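3.2 Le quadrillage de la table

Venons-en à la partie du travail qui nous a pris le plus de temps et dont je parle le plus volontiers : le ruban bleu. Dans Rekonska, nous voulions savoir où finissent les choses sur une table de cuisine quand on les pose sans trop y penser (le bol, la casserole, le fruit qui n'était pas prévu), et il fallait pour ça un repère que tout le monde puisse lire d'un coup d'œil. Gijs Brouwer défendait des points dessinés au feutre, Wilma Maes voulait des cases. Les cases ont gagné, et j'avoue que j'avais voté pour les points !

Les bandes sont posées à la main, dans les deux sens, sans règle ni laser. Nous tendons le ruban d'un bord à l'autre, nous appuyons du plat de la main et nous passons à la suivante. Forcément, les lignes ne sont pas tout à fait droites et les cases n'ont pas toutes la même taille. Pour notre question, ça ne change pas grand-chose : nous notons la case occupée par chaque objet, jamais une distance au bord. Un objet à cheval sur le ruban est attribué à la case qui contient la plus grande part de son fond, et si deux d'entre nous hésitent encore, le placement est écarté. Sur 1 561 placements relevés, il nous en reste ainsi 1 390 pour l'analyse, ce qui me paraît très correct pour une méthode qui tient dans un rouleau d'adhésif.

Les croisements, par contre, demandent de la patience. C'est là que les deux épaisseurs se superposent, que le ruban plisse, et qu'un coin finit par se soulever si on frotte un peu fort en nettoyant. Bram De Smet a proposé de couper chaque bande au croisement pour éviter la surépaisseur - nous avons essayé un après-midi de juin, et les petits bouts se décollaient encore plus vite. Nous sommes donc revenus aux bandes continues, quitte à accepter quelques bords irréguliers.

Côté vaisselle, nous sommes restés sur des choses très ordinaires. Un petit bol rose, un fruit rouge et jaune, un récipient en verre transparent à deux poignées blanches dans lequel on peut poser une boule blanche. Les couleurs comptent plus que je ne le croyais : le rose se repère tout de suite contre le bleu, alors que le verre disparaît un peu et qu'il faut chercher ses poignées du regard. La figure 3 donne une idée du quadrillage, avec la vaisselle sur la première vue et le ruban de plus près sur les deux autres.

Figure 3. Le quadrillage au ruban bleu.
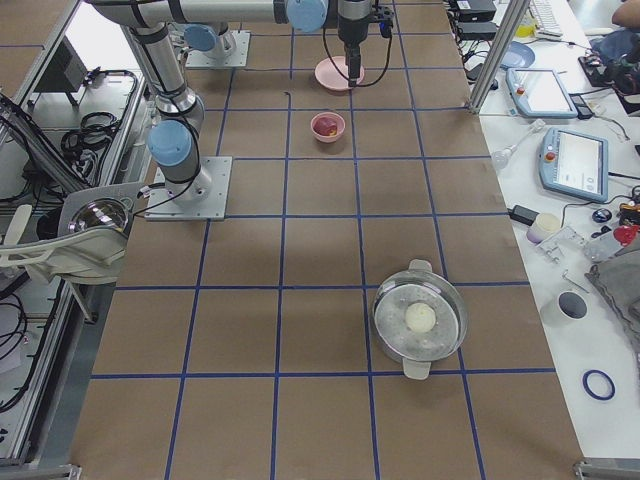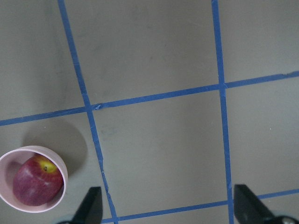
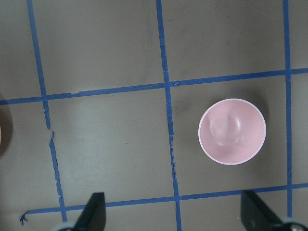 Faut-il refaire tout le quadrillage quand une bande s'abîme ?

Une seule bande suffit en général : on la retire, on essuie la surface et on en repose une autre au même endroit. Nous ne reprenons l'ensemble que si une case a changé de place au point de fausser la comparaison avec les relevés précédents.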